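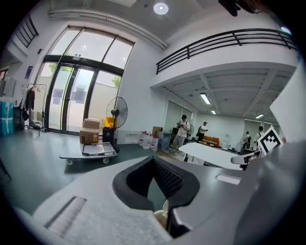

My left channel kept dropping out until I cleaned the heads twice, so please put the cleaning before the cable hookup. This comment came in on the previous edition of the guide, and the order of the section has been changed to match.

Section 4. Transferring a live tape with the Tapia deck

This section covers concert cassettes, audience tapes and rehearsal tapes. For store-bought albums, use the shorter procedure in Section 3. You need the Tapia deck, the Zirkthorpe audio interface, the Homisow recording program and a stereo cable.

4.1 Preparing the deck

1. Switch the deck off and unplug it.
2. Open the cassette door. Wipe the heads and the metal capstan with a swab dampened with isopropyl alcohol. Use a fresh swab for the rubber pinch roller.
3. Repeat with clean swabs until they come away with no brown on them.
4. Leave the door open for 30 minutes before you load a tape.

Caution: Do not use a metal tool near the heads. A scratched head cannot be repaired.

4.2 Preparing the tape

1. Check that both record tabs on the cassette are broken off. If they are not, break them off now.
2. Look at the pressure pad through the front opening. If it is loose or missing, move the tape into a new shell first (see Section 8).
3. Wind the tape all the way forward, then all the way back. Old tapes tend to stick between layers, and the first pass will often sound worse than the second.
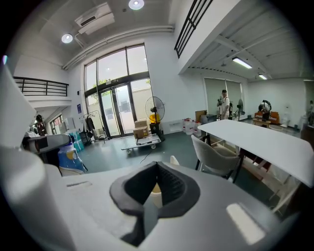

4. Set the noise reduction switch to match what is written on the cassette card. If the card says nothing, leave it off. Noise reduction applied to a tape made without it will dull the cymbals, and you cannot get them back later.

4.3 Setting the level

1. Connect the LINE OUT jacks on the deck to inputs 1 and 2 on the interface. Do not use the headphone jack.
2. Start Homisow and choose New Transfer.
3. Play the loudest part of the show. On most rock tapes this is the last song before the encore, or the crowd right after it.
4. Turn the input knob until the peaks reach -8 dB.
5. Rewind to the start.

Note: Audience tapes often jump in volume when the taper adjusted the recorder during the first song. Set the level for the rest of the show and fix the opening afterward.

4.4 Recording

1. Click Record, then press PLAY on the deck.
2. Let the side run to the end, even through tuning and silence. Do not stop between songs.
3. Save the side as one file. Include the band, city, tape side and transfer date in the name, for example: Cimden side A 15/08/2026.
4. Turn the tape over and repeat.

If the music runs fast or slow, leave the speed alone during the transfer and correct it on a copy of the file - the raw transfer should stay as it came off the tape. Error 51 means that the interface was unplugged while recording. Reconnect it and start the side again.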